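Skosska Walking and Trails Club
Minutes of the General Meeting
Saturday, May 10, 2025
Chair: Janaína Evangelista

1. Minutes of the previous meeting
The minutes were approved as circulated.
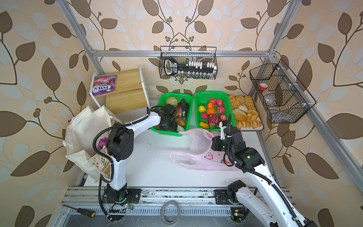
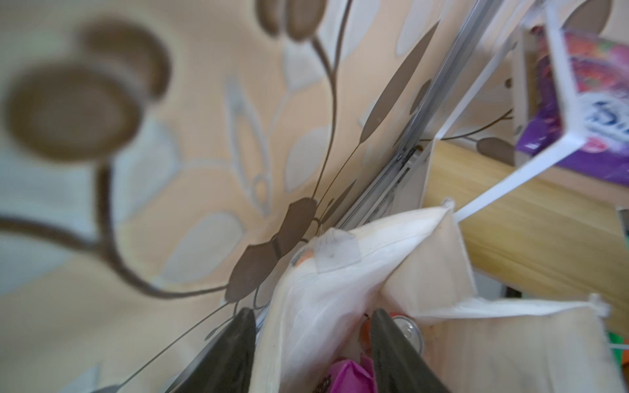

2. Guided walks
The Chair reported that the spring beginners' course was full. Members discussed the length of the Dreris Ridge walk, which several new walkers had found too demanding on the descent. It was agreed to offer a shorter route with a return by the lower path – the full route will remain on the calendar for experienced walkers.

3. September walking weekend
The weekend will be based at Medeiros Lodge. The deposit of $525 has been paid. The program will include two guided walks and an evening talk on map reading. Registration opens to members first, then to guests.

4. Equipment
A motion to spend up to $264 on replacement pole tips and wrist straps was made, seconded and carried. Members with club poles on loan are asked to return them before the next course.

5. Trail maintenance
The application for a $3000 grant toward drainage on the Dotomitz section has been submitted. No reply has been received. Walkers should use the signed detour after heavy rain.

6. Other business
A request to allow dogs on weekday walks was deferred to the next meeting.

The meeting was adjourned.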